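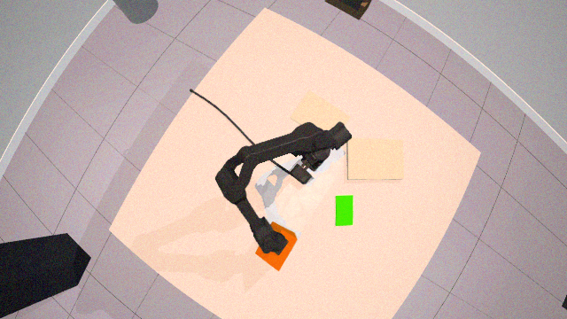
Square peach-coloured mat on a tiled floor.

Floor Mats and Soft Flooring: Frequently Asked Questions
Nodadska Community Centre

The following information is provided for hirers, tenants and members of the public who wish to use mats or other soft coverings in rooms managed by the Centre. It should be read together with the Conditions of Hire.

May I bring my own mat?
Yes. Personal exercise mats do not require approval. Any mat with a side longer than 2000 mm must be listed on the booking form so that staff can confirm it will fit the room without obstructing an exit.

Does the Centre supply mats?
Mats are available in the Satti Room and the Wallolberg Hall at no additional charge. There are 40 exercise mats in the Satti Room cupboard. Larger mats are kept in the hall store and must be requested at least 3 working days before the booking.

Which types of backing are permitted?
Natural rubber, felt and untreated cotton backings are accepted on all floors. PVC-backed mats may be used on tile and sealed concrete but must not be left on timber or vinyl overnight. Adhesive tape of any kind is prohibited, including tape sold as removable.

May a mat be placed at an angle to the walls?
Yes, provided that a clear path of at least one metre is kept to every door and that no corner projects into a walkway.

How should mats be cleaned after use?
Wipe the surface with a damp cloth and the neutral cleaner kept at the sink. Do not use bleach, methylated spirits or furniture polish. Mats should be dried on both sides before they are rolled or stacked - damp mats returned to the cupboard may incur a cleaning fee.

What if a mat has marked the floor?
Please report the mark to the front desk before leaving the building. Staff will arrange an assessment and advise the hirer of the outcome in writing. Hirers should not attempt to remove stains themselves, as some household products will dull the finish.

Are mats suitable for people using wheelchairs or walking frames?
Thick foam mats can be difficult to cross. Hirers expecting participants with mobility aids should ask for the low-profile mats, which have a bevelled edge, or leave part of the floor uncovered.

Can mats be stored at the Centre between sessions?
Regular hirers may apply for shelf space under the Zustard storage scheme. Applications open each July and are allocated in order of receipt. Items must be labelled with the name of the group and a current telephone number. The Centre's insurance does not cover stored property.

How do I make a further enquiry?
Telephone the front desk on extension 2695 between 9 am and 4 pm, or leave a written enquiry in the box beside the main entrance.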